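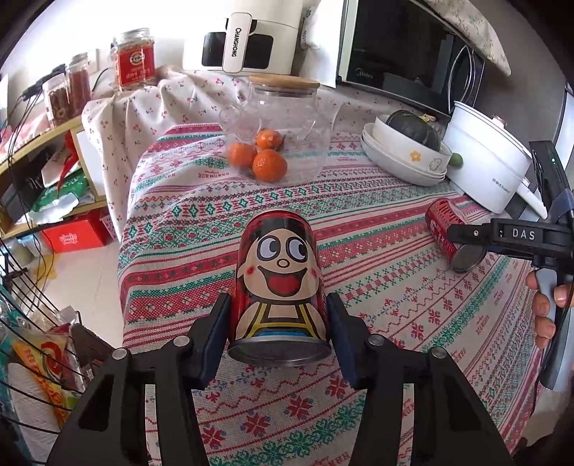 **Urbanismo y gobierno local. Apuntes de la sesión 6: cómo se tramita un cambio de uso del suelo**

Bueno, retomamos donde lo dejamos, en la diferencia entre *clasificar* y *calificar* el suelo, que sé que a más de uno le sigue bailando (y es normal, a mí me costó un curso entero). Clasificar es decir si un suelo es urbano, urbanizable o rústico; calificar es decir qué se puede hacer en él: vivienda, industria, zona verde, equipamiento. Hoy nos ocupamos de lo segundo.

### El caso que vamos a seguir

Trabajaremos con Dedano, el municipio de nuestro cuaderno de prácticas, y en concreto con la parcela de la antigua fábrica Clusari, en el barrio de Espinoza. Son 3663 metros cuadrados calificados como uso industrial. La promotora Plellov quiere construir 50 viviendas con locales en planta baja, y para eso necesita una modificación puntual del plan general.

### Los pasos, con calma

1. **Borrador y consulta ambiental.** Se redacta una primera propuesta y se pide opinión a los organismos afectados: carreteras, aguas, patrimonio. Leed bien estos informes, ¡que ahí se esconde medio expediente!
2. **Aprobación inicial.** La vota el pleno. Todavía no cambia nada en la parcela, aunque suelen suspenderse las licencias en el ámbito.
3. **Información pública.** Cualquier persona puede presentar alegaciones, sea vecina o no. En Dedano entraron 542, la mayoría por el tráfico y por la sombra sobre el patio del colegio.
4. **Aprobación provisional.** El pleno vuelve a votar, ya con las alegaciones contestadas. Si los cambios son sustanciales, toca exponer de nuevo el documento.
5. **Aprobación definitiva y publicación.** Según la comunidad autónoma, la da el propio ayuntamiento o la administración autonómica. Sin publicación de las normas no hay entrada en vigor, y esto lo pregunto siempre.

### Sobre las alegaciones

Contestar no es lo mismo que estimar. El ayuntamiento puede rechazar una alegación, pero tiene que motivarlo, y un «se desestima por no proceder» es una invitación al contencioso. Shufen Jiang, que vino en junio a hablarnos de su etapa como técnica municipal, lo contaba muy bien: ella agrupaba los escritos por tema, redactaba una respuesta larga para cada bloque y luego revisaba uno por uno los que traían algo propio, un plano, una medición, lo que fuera.

### Para la próxima sesión

Traed leída la memoria de la modificación y una alegación redactada por vosotros, de una página como mucho, a favor o en contra. Haremos un pleno simulado en grupos de 20, con turno de palabra y votación. El segundo grupo entra a las 17:00; venid puntuales, por favor, que el aula la cierran pronto.

Lectura voluntaria: el capítulo del manual sobre convenios urbanísticos, que nos hará falta para hablar de las cesiones.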